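洗面台の黒い天板に残る白い輪じみと、小物の置き場所について

投稿:Siu-ming Hsueh
カテゴリ:住まい > 洗面所・浴室

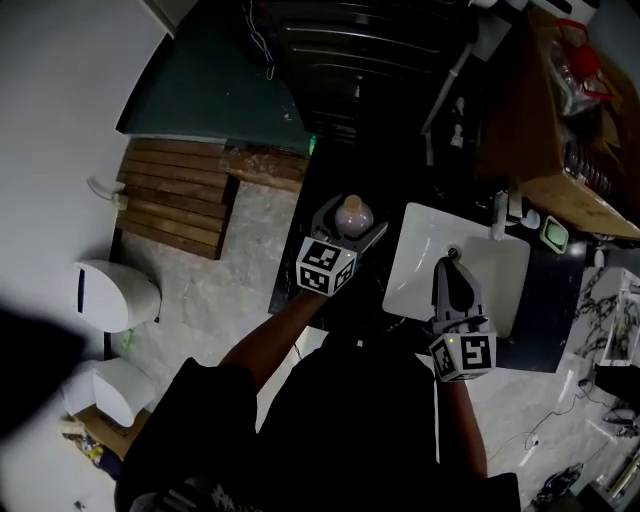

洗面台。蛇口の右が緑の石けん、手前に小さいボトル

はじめまして。日本語が母語ではありませんので、読みにくい文がありましたらお許しください。

一月に今の部屋へ引っ越しました。洗面台の天板が黒くて、右の方だけ白い大理石のような模様になっています。見た目は気に入っていますが、黒い部分に白い輪のようなあとが残って困っています。特に、うすいピンクと紫の間のような色の小さいボトルを置く所と、石けん皿のまわりです。乾いた布でふくと一度は消えたように見えますが、翌朝また出てきます。

質問は二つあります。

一つ目は、この白いあとの落とし方です。天板の材料が何か、私には分かりません。大家さんに聞きましたが、大家さんも知りませんでした。石だった場合、酢やクエン酸を使ってはいけないと読みましたので、まだ何も試していません。

二つ目は、物の置き場所です。奥に暗い色の容器をまとめて並べて、その上の木の棚に段ボール箱を置いて、透明の袋などを入れています。箱は湿気を吸いそうで心配です。棚の幅は60センチ、天板から棚までは68センチです。同じ大きさの洗面台をお使いの方は、どのように整理していますか。

よろしくお願いいたします。

Ifor Vaughan さん

こんにちは。私も外国人ですので、ゆっくり書きます。

白いあとは、たぶん水道水の成分と石けんのかすが混ざったものだと思います。私の家も黒い天板で、同じことで三年ぐらい悩みました。材料が分からないのでしたら、酸性のものは使わない方が安全です。私は次の順番で掃除しています。

まず天板の物を全部どかします。ぬるま湯に中性洗剤を少し入れて、やわらかい布をしぼり、あとの上に5分ほどのせておきます。それからこすらずにふき取って、きれいな水で二回ふきます。最後に乾いた布で水気を取ります。この最後を省くと、翌朝に同じ輪が出ます。Hsueh さんが「また出てくる」と書いているのは、洗剤を使わずに乾いた布だけでふいているからではないでしょうか。濡れている間は見えないだけで、落ちてはいないと思います。

メラミンのスポンジは、黒い面ではつやが消えることがあります。私は一か所失敗して、今もそこだけ光り方が違います。

ボトルは底がぬれたまま置くと必ず輪になりますので、私は Jovden の小さいトレーを使っています。312円でした。浅いので洗いやすいです。石けん皿は、下に水がたまっていないか、ときどき持ち上げて見てください。

Trasommont さん

段ボールはやめたほうがいいですよ。うちはカビました。ふた付きのプラスチックのケースにしたらいいと思います。あと棚の下の容器は半分ぐらい捨てられるんじゃないですか?

Siu-ming Hsueh さん(質問した人)

お二人とも、ありがとうございます。

Ifor さんの方法を今朝試しました。一回で薄くなり、ボトルの所はほとんど見えなくなりました。石けん皿の横はまだ少し残っていますので、明日もう一度やってみます。ご指摘のとおり、私はいつも乾いた布だけでふいていました。

Trasommont さん、箱の底をさわりましたら、少しやわらかくなっていました。カビはまだありません。次の休みにケースを買います。容器は、中身が入っているものが多いので、使い終わってから減らします。

もし天板の材料の見分け方を知っている方がいましたら、続けて教えてください。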